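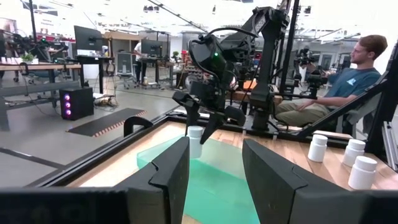 A small white bottle held over a green tray

The Kister is a small theater and performance venue in Tandar, best known for its program of one-person shows, long-duration performance and work made for very small audiences. It occupies a former printing shop on Pruneck Street and has two performance rooms, a workshop, a reading room and a bar. The larger of the two performance rooms seats 61. The smaller, called the Oh Room, has no fixed seating and is used mainly for pieces in which the audience stands or moves about.

The theater was founded by the director and performer Jin-sol Jang, who ran it for its first nine seasons. It has been led since then by Shobha Gounder, who had previously worked there as a producer.

Name

The theater takes its name from the printing business that used the building before it. The painted sign of the Kister works was still on the street wall when the lease was signed, and the company kept it. For the first two seasons programs used the longer name Kister Performance Rooms. The shorter form was already in general use by audiences and local newspapers and was adopted officially in the third season.

History

Founding

Before moving into Pruneck Street, Jang's company performed in school halls, a disused dairy and the back room of a restaurant. The lack of a regular space limited the kind of work it could make. Pieces lasting more than two or three hours were hard to arrange in borrowed rooms, and sets had to be taken down every night.

The company leased the ground floor of the printing shop in April, after the building had stood empty for several years. Most of the work on it was done over the following summer. A partition wall was taken out to make the main room, the concrete floor was leveled, and a lighting grid was hung from the existing roof beams. The loading door at the back was kept and is still used to bring in scenery. The first public performance was a solo piece by Jang called The Long Table, in which the performer laid and cleared a meal for 16 guests over the course of an evening.

Early seasons

The first seasons were irregular. Performances were announced at short notice, often by a handbill in the window, and some were given only once. Ticket prices were low and income from the bar covered a large part of the running costs. The company also rented the main room to choirs and dance classes on weekday mornings, a practice that continued until the fifth season.

The Oh Room opened in the fourth season in what had been the paper store. It is named for the family that owned the building and agreed to a reduced rent on the additional space. The room is nearly square, with a low ceiling and a single door, and its size has shaped the work made for it. Most pieces given there admit fewer than 20 people, and several have been written for one audience member at a time.

Attendance in the sixth season was 3,669, the highest the theater had recorded up to that point. The increase was largely due to a run of Night Desk, a piece set in a hotel lobby that was extended twice. 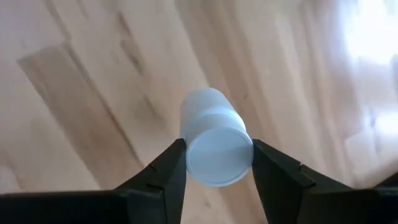

Later in the same season the upper floor was added to the lease. It had been used for storage by a furniture dealer and needed a new staircase before the public could be admitted. The reading room and offices were moved upstairs, and the space they had taken up on the ground floor became the workshop.

Change of leadership

Jang stepped down at the end of the ninth season in order to return to performing full time. Gounder, who had joined the staff in the fifth season, was appointed to replace her. Under Gounder the theater moved to a published calendar, with two main blocks of performances each year and a shorter block in early summer. She also introduced paid development periods, in which artists are given a room and a fee for two or three weeks without having to show anything at the end.

The change was not welcomed by everyone connected with the theater. Some of the artists who had worked there in its early seasons felt that a fixed calendar left too little room for work made quickly. A compromise was reached in the eleventh season, when one week in each block was set aside with no advance program. These open weeks have been kept in every season since.

Programming

The Kister presents both its own productions and visiting work. In most seasons visiting work makes up more than half of the program. The theater does not stage full-length plays from the standard repertory, although it has presented readings of them.

Solo performance

Solo shows have been part of the program from the start. They include spoken monologues, movement pieces and work that combines the two. The main room is usually arranged with seating on three sides for these performances. A bench-style layout along the two long walls is used less often.

Long-duration work

The theater gives at least one performance of six hours or longer in each main block. Audience members may come and go as they like, and a single ticket allows any number of returns on the same day. The longest piece given at the Kister to date is 360 Knots, in which three performers worked on a length of rope from a Sunday morning until the following night. The title refers to the number of knots tied and then untied. The finished rope was given to the theater and hangs on the staircase.

Work for small audiences

Pieces for one or two audience members are scheduled in slots, generally of 16 minutes each. Tickets are sold for a stated time, and latecomers cannot be admitted. Demand for these performances often exceeds the number of places, and since the twelfth season tickets have been assigned by drawing lots.

Readings and talks

The reading room holds a small collection of scripts, programs and artists' notebooks. It is open to the public on afternoons when there is a performance in the evening. Items may not be borrowed, but copies of most scripts can be made on request. Talks are held there several times in each block, most of them by artists currently working in the building.
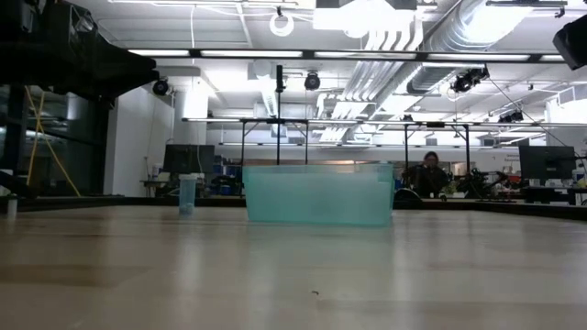 Building

The building has two stories and is of brick with a pitched roof. The street front has four tall windows on the ground floor, two of which belong to the bar. The windows of the main room face the rear yard and are covered by shutters during performances.

The main room has a sprung wooden floor laid over the original concrete. It was installed in the seventh season after complaints from dancers and was replaced in part after a leak in the roof. Seating is on movable platforms, which are stored under the lighting control position when not in use. There is step-free access to both performance rooms and to the bar. The reading room can be reached only by the stairs, and readers who cannot use them may ask for material to be brought down.

Sound from the street can be heard in the Oh Room, and several artists have made use of it. Traffic on Pruneck Street was included in the score of Night Desk, which was revived in the Oh Room in the tenth season.

Reception

Local coverage of the Kister was limited at first. Reviews in the early seasons tended to focus on the length of the performances and the discomfort of the seats, which were replaced in the third season. Later writing has paid more attention to the theater's role in developing new work, and a number of pieces first shown there have gone on to tour. The open weeks have had a more mixed response. Attendance at them is lower than at the rest of the program, and the quality of the work varies widely from night to night.

See also

Durational performance
Monologue
Performance art
Studio theater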